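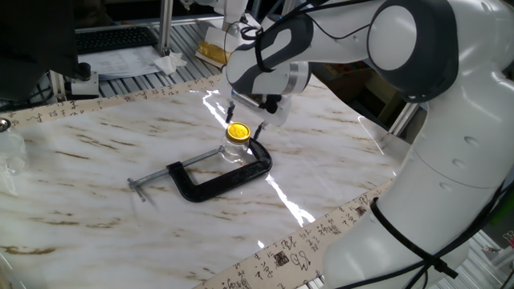
Opening, two minutes. Most complaints a small preserves maker gets are filed under taste, and a good share of them are closure complaints. Air got in, the color went, the customer wrote "off" on the form. Ask who has a complaint log and wait for hands. Then point to the screw lid on the slide, yellow-gold on clear glass, and say that the rest of the talk is about the few millimeters where those two materials meet. Leave recipes for the Q&A.

Notes by Keyvan Nouri - September
3 comments

Terms. Finish = the top of the jar, including threads and the rim. Land = the flat sealing surface of the rim. Compound = the soft ring inside the lid. Headspace = the gap between product and lid. Say these slowly, they come back in every section. Half the room will say "threads" when they mean "finish".

The Dredlow batch. 1,070 jars of plum butter, one filling line, one lid lot. Complaints clustered in the jars filled after the lunch break. Fill temperature had dropped while the kettle sat, and the line was restarted without a check. Less steam in the headspace means less vacuum after cooling. The lids went on at the same torque all day, so the torque record looked clean. Show the temperature log before giving the cause and let people find the dip.

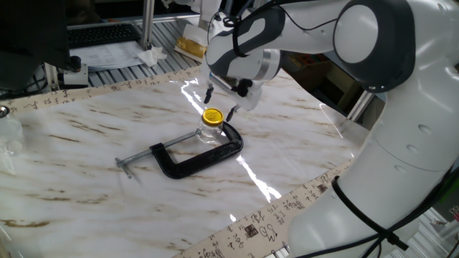 Small jar, clear glass.

Headspace. Small jars are less forgiving. The same overfill that is harmless in a large jar takes up most of the gap in a small one. Cukus moved to a smaller size last year and kept the old fill gauge. They had product on the land, which the compound cannot seal through. Wipe the rim, then cap. If asked about filling by weight: yes, but recheck whenever the recipe changes density.

Removal torque. Measure after cooling, and again the next day. A single reading at the capper tells you about the capper. Salehi keeps both readings on one sheet, next to the lid lot number. Recommend the sheet, skip the software discussion.
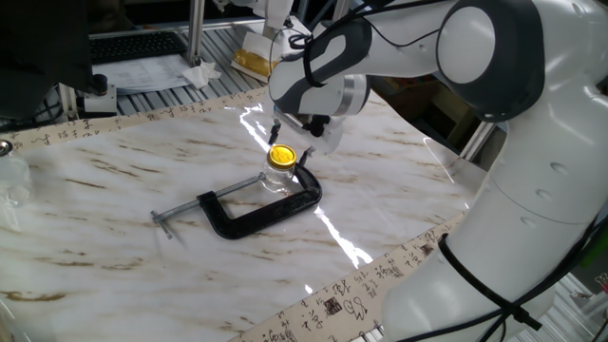 Lid selection. Buyers choose by color and price, and the compound is picked by default. Ask the supplier which compound is in the lid, what temperature range it takes and whether it is rated for oil. The top surface will answer none of this. Bright yellow-gold with an embossed pattern, as on the slide, is decoration as far as the seal is concerned. Pakero ordered 4,000 lids for pesto on the strength of a color card and had to use them on honey.

Storage of lids. Sealed carton, room temperature, oldest lot first. Cold lids go on with a stiff compound. Bring the carton in the evening before.

If running over, cut the storage section and go to questions. Pass the torque tester around during questions, and get it back.

Shared 2 times
Contact | Copyright Keyvan Nouri | Back to top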